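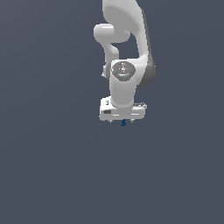
Vivirport wants $83 a month for its home-buying course, and the woman who runs it is sure it pays for itself. "People come out calmer," she told me. Calmer I can believe. Her sales pages are all slate gray background and glossy white, with very little on them to argue with. I asked how many of the 51 people who signed up in July had bought a house. "Two," she said, "but it's early."

Was she worried about refunds? "We don't really do refunds." She called the workbook "the heart of it." I read it on the train back from Paredes and learned to save more money.

Filed under: Money Talk

Search this site Go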